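7/9/22

My throat is still tired from yesterday, so today I practiced only the low notes. Teacher Jiang says a tired throat is a good moment for low notes, because one cannot push. I sat with the drone for forty minutes and sang long tones from the bottom Sa and down, as far as I could go before the sound became only air. In October I could reach two notes under it. Now I can reach one more, and on a good morning this one is almost clean.

I want to write down what happened in the lesson before I forget it. I started to learn this music late, at an age when other people stop learning things, and my first training was in erhu, from my uncle Weidong Ding. He taught me to slide between notes and to make the slide beautiful. So when I came to Guilan Jiang and she showed me the first meend, the slow glide from one note to another, I thought I already had it. She let me sing it and then she was quiet for a while. After that she said that I was sliding like a person who goes down the stairs on the handrail. The glide must pass through every place between the two notes, and the listener must feel each place even if he cannot name it.

Yesterday we worked on this again, in raga Yaman, only the part from Pa down to Re. I sang the same phrase for most of the lesson. 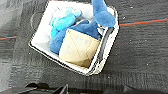 The difficulty is in my Ga. When I come down to it I arrive a little too low, and then I correct it, and the correction can be heard. Teacher Jiang doesn't want me to correct. She wants me to stop the phrase and begin again from Pa. It is a hard rule, and I understand it better now than in the first year. If I correct each time, the correction becomes a part of the phrase, and my throat will learn it together with the rest.

She told me also a story about her own teacher, who gave her one raga for two years. She was permitted to sing no other one, not even in the kitchen. I asked if she was angry about this. She said that she was angry the first year, and the second year she forgot that other ragas existed. I don't think I could do it. I have Yaman in the evening and Bhairav in the morning, and already I look with some envy at Qiuyue Su, who is learning Malkauns.

After the lesson I listened to the recording on the train. I have now an old phone only for this, with nothing else on it. My voice in the recording is always smaller than the voice I think I have. But there is one place, near the end, where the Ga is right. I didn't notice it while I was singing. I was probably thinking about the tabla, which had started too fast - Weidong Han was playing, and he is always a little hungry before lunch and goes fast.

I played this place again seven times. It is very short, one breath. I wrote the time of it in my music notebook, so I can find it.

There is also the matter of the small concert. The Fang music house will give us the back room for an evening, and every student will sing something not longer than fifteen minutes. The room costs 4,000 for the night, and we divide it between us. I said yes before I had thought about it. Now I have thought about it, and I would like to say no, but my name is already on the paper, between Qiuyue and a flute player I have never met.

I wanted to sing a slow composition in Yaman with a long alap before it. The alap is the part without rhythm, where the singer opens the raga one note after another. I like it more than anything else in this music. In my room I can stay on Ni for a long time and feel quite happy there. I explained this plan yesterday evening when we ate noodles together, and I was rather proud of it. 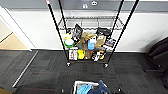
Lanying Wei thought it was too much alap for fifteen minutes. According to her, I should take four minutes for it at most, go into the composition while people are still curious, and leave the high Sa for the end, where it will do some good. She also said my words are not clear. In the second line I swallow the ends, and a listener who knows the language will lean forward to catch them and will miss the melody.

I was a little hurt for the walk home, but she is correct about the words. I learned them by sound, as one learns a song as a child, and only later I asked for the meaning. This evening I wrote out both lines slowly, with the long vowels marked in red, and spoke them without singing. It was strange to speak them. The word for "evening" has a soft breath in the middle which I never gave it. I have now said it so many times that it sounds like no word at all.

About the alap I am less sure. Four minutes is short. Perhaps five, if I don't go below the bottom Sa, but then what was the purpose of all these mornings with the low notes?
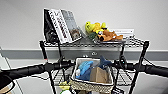 I tried it with a clock before dinner. The first time I needed eleven minutes and had only just come to Pa. The second time I hurried and finished in five, but it was like a person showing his house and closing each door before the guest can look in. Then I tried to leave things out. I took away the second visit to Dha and one long phrase around Ni which I love, and I let the low part be only one breath, down and back again. It came to six minutes. I will ask Teacher Jiang if six is allowed, and I will not tell her that I cut the phrase with Ni until she asks.

The tanpura needs a new string also. The second one has a dull sound since the dry weather came, and I moved the cotton thread under it up and down for a long time and could not find the buzzing place. Weidong Han knows a man who sells good ones. Until then I use the electronic box, which is always in tune and always a bit boring.

Tomorrow Bhairav, early, before the neighbors start their car. Low notes first. Then Pa to Re, and if the Ga is low I go back to Pa.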